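Folding for a living, and for the fun of it

Enikő Dobos gets through a heap of trousers faster than I can find the sleeves on a jumper. She has been folding clothes for a living since she left school, first in the back room of a hotel laundry and now in other people's bedrooms, and she still talks about it the way some people talk about football. I went to see her in Flarkthorpe expecting half an hour and a cup of tea. I came home three hours later and emptied my wardrobe on to the floor.

"People think it's about being neat," she says. "I'm not neat! Look at my car. I just love it when a thing goes flat and stays flat."

The hotel was the Humphreys, on the sea front, where she started one July at the busiest point of the season. There were 400 sheets on a bad morning and nearly all of the staff uniforms on top of that. The uniforms were what she liked. Sheets are done by two people walking towards each other, she says, and you spend the day looking at the same face. (The face belonged to Leandro Aranda, and they are still friends, so it can't have been so bad.) Trousers you do alone, at your own speed, and every pair has its own ideas.

"Waiters' trousers, kitchen trousers, the porters' ones with the stripe. Leandro timed me once and I told him to go away. I did my best ones when I was thinking about my dinner."

These days she visits people at home, mostly by word of mouth, and helps them sort what they own. She doesn't throw anything out unless she's asked to. In one house last year she and the owner brought down every piece of clothing from three floors, and the owner, a retired bookkeeper, wrote it all in a ledger as they went. The total was 2,679, socks counted singly. Enikő was thrilled. "She kept every one of them! But now she knows where they live."

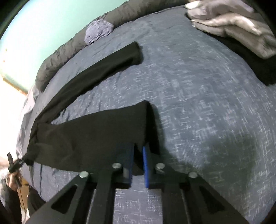

Trousers are where she starts with everyone, and she does them on the bed. A table is too hard and too narrow, she says, and the cloth slides about on it, while a made bed has a bit of grip and gives you space on all sides. She likes to have the cover pulled fairly smooth first, although a few shallow wrinkles like the ones on the grey-blue sheet don't bother her at all. Black trousers are the ones she'd pick for a beginner, against her own mother's advice, and she wants them put down with the legs wide apart in a V before anybody thinks about folding. "Everyone wants to shut them straight away. Leave them open! Then you can see where it's all bunched up, where the legs meet, and you sort that out first. If you fold over a lump, you've got a lump."

After that it goes quickly. Take hold of the end of one leg and bring it across to lie on the other, hem to hem. Run the flat of your hand from the seat down to the ankle, once, with some weight behind it. Tuck in the point at the seat. Then fold up from the bottom, in half and in half again, or in thirds if the drawer is shallow.

I had a go. Mine looked like a parcel that had been sat on. Enikő opened them out again and made me do it five times, cheering each one, and the fifth was really quite good.

She is less patient with gadgets. A cousin gave her a folding board, a Levine, which she used for a fortnight and then slid behind the fridge. She has nothing against it, she says, she just missed the feel of the cloth. Hangers she allows for wool and for anything with a sharp crease down the front.

And jeans? "Jeans you can roll. Jeans don't care."

I ask whether she ever gets bored, and she looks at me as if I'd asked whether she gets bored of breakfast. Next month she's helping a drama group sort out its costume store, where there are said to be 3,000 pieces hanging in a barn, including a whole rail of velvet breeches. She has never folded velvet breeches. She has been practising on a curtain.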